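**Sanding between coats - do you really need to?**

**yuxi_c**
Ok so I'm building a long table for my mom's place in Widton and I'm at the finish stage, which is where I always lose my nerve. Three coats of oil-based poly, that part is decided. My question is whether I have to sand between every single coat or if I can skip it when I recoat the same day. Light wood, and I want to keep it light, kind of in this range:

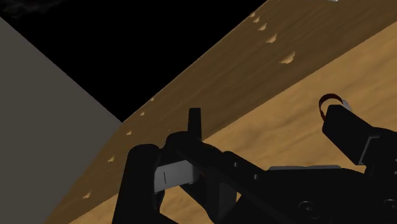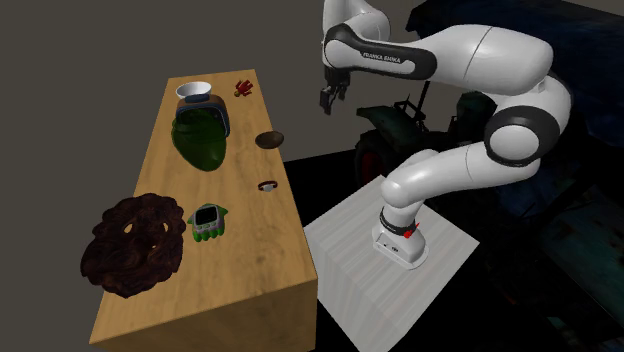

I've got the top sanded to 180 and wiped down. The can says to recoat within a few hours OR wait overnight and sand, but my uncle says always sand, no exceptions, and he's been doing this since before I was born.

**pikari_bench**
Your uncle is being careful, but the can is right. Inside the window the coats bond to each other fine. Sanding after that is for grip, and to knock off whatever dust landed in it.

**AlbaneCoste**
Going to disagree a bit! Yes it'll bond, but have you ever put on a coat at home that came out with zero dust in it? I live with two cats. I do a quick pass with 320 every time, it takes me ten minutes, and the last coat comes out so much smoother. Also oil-based is going to go amber on you. If you want it to stay pale look at water-based before you open that can.

**pikari_bench**
Ten minutes if it's hard enough to sand. If you go at it after three hours you'll gum up the paper and tear the finish. Ask me how I know (a whole bookcase, November, unheated garage).

**AlbaneCoste**
Well sure, I wait overnight. I thought that was obvious

**pikari_bench**
It wasn't what she asked though, she asked about same day.

**yuxi_c**
You two are both helping lol. The amber thing worries me more now. I already paid 44 bucks for the oil-based.

**Qiuyue_D**
Do a test board before you decide anything. Same wood, sanded the same way, half with each product, then leave it by a window for a couple weeks. My kitchen table was nearly white when I built it and it's the color of toast now. I like it, my husband doesn't.

Also, water-based raises the grain, so the first coat will feel like 80 grit no matter how nicely you sanded. You HAVE to sand after that one.

**yulan_deng**
+1 to the test board. And put your first coat on the underside. It's good practice and it gets sealed too, and a lot of people skip it and then wonder why the top cups.

**AlbaneCoste**
The underside thing is mostly a myth, the top moves with the seasons either way.

**yulan_deng**
Mine cupped. I sealed the next one and it didn't. Good enough for me.

**yuxi_c**
Ok, cut two offcuts tonight and I'm picking up a small can of water-based in the morning. Does a foam brush work for that or do I need a real one?

**Qiuyue_D**
Synthetic bristle. Foam leaves bubbles for me every time, but I know people who swear by it - try it on the offcut first.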